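August 28, 2022

Day 18 of not having a kitchen. The fitters from Foren were meant to finish before the bank holiday and have instead finished one drawer, which sticks. I have eaten toast in the bath again — the bathroom being the only room with a door that shuts out the dust — and I'm starting to have views on which end is best for crumbs.

Nighat Khokhar came round with a lasagne and stayed to tell me what hers cost. I said mine was going to be modest. She looked at the invoice on the stairs, the one for 3,000 pounds headed "sundries", and cut me a larger slice.

Spent the evening choosing worktops, meaning I looked at marble until all marble was the same marble. 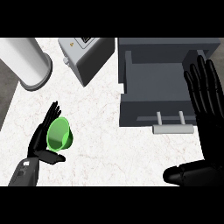

White with a bit of red-brown in it. Green cup goes well.

Raimo says marble stains if you so much as think about beetroot. Raimo has had the same brown laminate since he moved to Plillmont and is smug about it. I don't even like beetroot, but now I feel I ought to be allowed it.

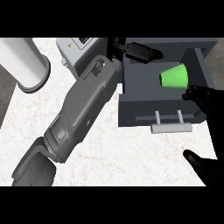 Edith Flores rang at nine to ask whether I'd decided on taps. I had not known there was a deadline for taps. There is, and it was last week, and if I miss the next one it'll be October before the plumber can come back. So: taps tomorrow, then 4 more tins of sample paint to try on the wall behind the fridge, where I shall never see it again.

Bed. Found plaster in the pillowcase.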